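Home Noticeboard Jobs Get Involved Contact

Come and cook with us at Plotstead (paid, part-time)

Posted in May by the kitchen coordinator
3 minute read

Hi neighbours! I run the lunch program at Plotstead, the community garden and kitchen on the east side of Zavville, and I'm looking for a part-time cook to start before the tomatoes get away from us again. If you like feeding people and don't mind a bit of dirt on your vegies, keep reading.
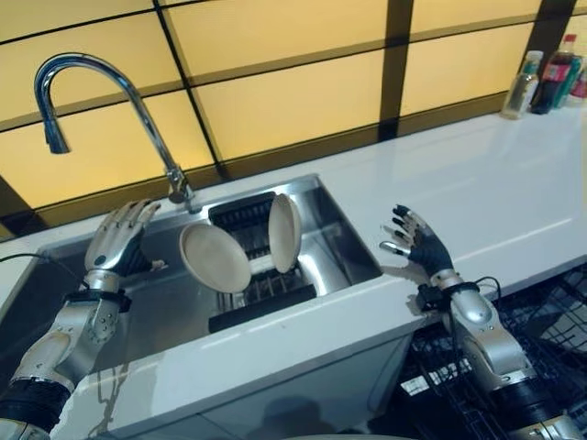
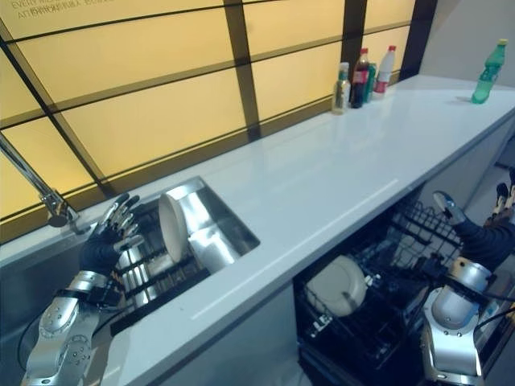

The job is 20 hours a week, spread over four mornings, and it pays $35 an hour plus super. You'd start at 8 am and be finished by 1 pm, so it suits someone with school pick-up or an evening gig. Lunch is on us, obviously — you'll have made it!

What would you be doing? Mostly turning whatever the gardeners bring in that morning into a hot lunch for 25 people. I usually have a plan, and then somebody turns up with a wheelbarrow full of silverbeet and the plan goes out the window. Last autumn we did zucchini fritters, zucchini soup, zucchini slice and a chocolate zucchini cake that went down better than any of the others. There's also the preserving. We put up 773 jars last season (I did the labels by hand, never again) and sold nearly the lot at the Hukov Street market, and I'd love to do relish and pickled beans this year as well as the usual jam.

You don't need a trade certificate. You do need a current food safety certificate, or be willing to get one in your first month, and we'll pay the fee. I'm after someone who has cooked for a crowd before, whether that was a café, a camp, a footy club or a very large family. You'll need to be fine with vegetarian cooking, as we don't do meat here, and able to lift a full stockpot with a hand from me.

The work gets busy between 11 and noon and I won't pretend it doesn't. The rest of the morning is pretty relaxed, with the radio on and plenty of chatting over the chopping boards.

Getting here is easy. The Pace bus stops at our gate, there are bike racks beside the compost bays, and you can park in the lane if you get in early.

To apply, send me a page about yourself and tell me what you'd make with a crate of beetroot and not much else. No formal cover letter, please. Drop it in the green letterbox at the Plotstead gate or hand it to me at the market stall. Applications close at the end of May, and I'll ask a few people in for a paid trial morning in the first half of June.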